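Budgeting for hand-held grippers: purchase outright, or rent for the first period?

Posted by Ustyna Pasichnyk in Equipment Planning

Our department has been asked to submit an equipment plan for a household manipulation program. Operators will visit private homes with a pair of hand-held grippers and perform ordinary tidying work, one gripper in each hand, and the recordings will be used to train a two-armed robot that we do not yet own. The plan has to be lodged by the end of June. I would be grateful for guidance from members who have taken a similar purchase through their own finance office. The type of room and the type of work are as follows. 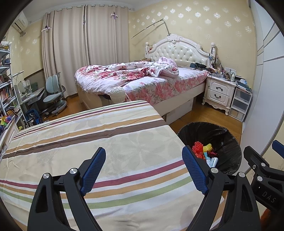
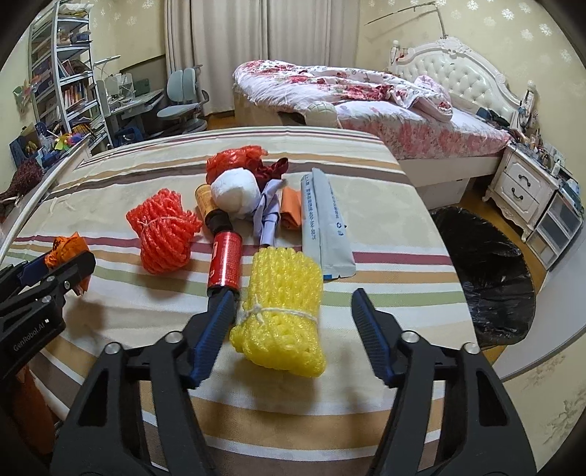

Melaniia Sydorenko asked, when I first raised the matter in the general section, whether the robot arms should not be bought first and the hand-held units matched to them afterward. I understand the reasoning, but our funding is released in two parts and the arms fall into the second. Nothing can be ordered against the second part until the first has been reported on.

The particulars of the plan are these. We have agreements in principle with 39 households. We expect to have several operators working at the same time, and the proposal before me calls for 11 pairs of grippers. Pilleck has quoted 1448 dollars per pair, excluding finger pads, charging equipment and carrying cases. Traltudeo will rent a comparable pair by the month but requires a deposit, and its agreement makes the customer responsible for worn pads and for any damage to the fingers.

I should like advice on three matters. First, whether it is prudent to buy all 11 pairs at once. Second, what sum should be set aside for pads and other parts that wear. Third, whether storage and data transfer belong in the equipment line or in the services line. Our finance office has given me both answers on the last of these, from two different desks.

Handling will be of small household articles for the most part: cans, packets, plastic bags, folded cloth, pieces of packing foam. Nothing heavy is planned.

Ustyna Pasichnyk

Melaniia Sydorenko

Thank you for setting out the particulars. I withdraw my earlier suggestion about ordering the arms first. With funding in two parts you have no choice in the matter. I would still ask you to obtain, in writing, the finger dimensions and mounting details of whatever you buy now. The arms you purchase later will need to carry the same fingers, or fingers of the same shape and opening, if the recordings are to be of full use. A change of finger between the hand-held unit and the robot can oblige you to repeat a good part of the work. Ask Pilleck whether a version for mounting on an arm is sold separately and whether it will remain on sale through your second funding period. If they will not commit to that, the low price per pair should count for less in your comparison.

On the quantity, I would not order 11 pairs in one lot. The 11 pairs alone come to 15,928 dollars at the price quoted, and you have no experience of the unit in your own rooms. Our practice at the institute is to place a first order for two pairs, use them for a full working month in real homes, and then confirm or amend the remainder. Most suppliers will hold the larger-quantity price for a stated period if you ask for this before the first order is signed. They are far less willing afterward. The wording we use is that the buyer "may call off the balance of the quantity at the same unit price within the validity of this quotation." Your purchasing office may have its own form of words.

You should also separate the number of pairs from the number of operators. A pair that is charging, or waiting for a new pad, or in the mail, is not available to anyone. Equally, an operator who spends part of each day traveling and resetting a room does not need a pair for every hour on the timesheet. I have seen plans with one pair for each name on the staff list and no spares at all. It is better to give the working pairs and the spare pairs as two lines, so that whoever cuts the budget can see what is being cut.

As to wearing parts, soft pads are the item most often left out. Fabric and thin plastic bags are gentle on them. Stiff packaging is less so, and grit from cans and shoes is the worst in our experience. Buy pads with the first order and keep a record of every replacement from the first day. After the trial month you will have a true rate of use, and your finance office will accept that more readily than a percentage. I cannot responsibly give you a percentage myself, as the pads we use are from another maker and the material is different.

There are smaller costs that belong in the plan and are easily missed:

Chargers and spare cables, one set for each pair and not one set for each office.
Hard cases, if the units will travel by public transportation or by courier.
Memory cards or drives of the type the maker specifies. Substitutes caused us a good deal of lost time.
Insurance for the equipment while it is in a private home. Please check this with your risk office, because many policies cover only the institution's own premises.
Insurance for the householder's belongings. This is a separate question from the one above.
Cleaning supplies for the pads and lenses between homes.
Operator training, which in our case took longer than the supplier's brochure suggested.

On your last point, our office places drives under equipment and places data transfer and hosted storage under services. The distinction they apply is whether the item has an inventory tag. I would recommend asking for a ruling from the head of the finance office in writing and attaching it to the plan. Two desks with two opinions will otherwise become your problem at the audit.

Brostgate Equipment Office

Rent. We rented from Traltudeo for our own trial and the paperwork was acceptable. Read the clause on damage to the fingers closely – "damage" was taken to include scratches, and a portion of our deposit was kept. Photograph each unit on arrival and again before return.

Bilyk Shared Facility

We wish to add to the first reply and to disagree with the second in part.

Rental is reasonable for a month. For a program reaching 39 households it becomes expensive, and the rented units may be exchanged for others during the term. If the replacement unit has a different camera setting or a later version of the software, your recordings will be in two batches that do not match. We experienced this. The supplier was within its rights under the agreement, which promised only "an equivalent unit." If you do rent, ask that the serial numbers be written into the agreement and that no unit be exchanged without your consent.

With regard to spares, our facility keeps complete units, not boxes of loose parts. Repair by our own staff was attempted and abandoned. Pivot pins and small screws can be obtained easily enough, but a repaired finger has to be checked for alignment, and we do not have the means to do so. Other facilities with a machine shop may take a different view.

One further item concerns the rooms themselves. Visits to furnished homes take longer than planners expect. Space has to be found on a table or a bed, articles have to be laid out and put back, and the householder must be consulted throughout. Please make sure that the number of pairs in your plan has been worked out from visits that were timed in real homes and not in a laboratory. When we did this, our request for pairs went down and our request for staff hours went up. The total was nearly unchanged, but it was approved at the first reading.

Should the author wish to see our call-off form and our pad replacement record, we can provide both on request through the message service of this site.

Contact the moderators | Copyright remains with the individual posters | Back to top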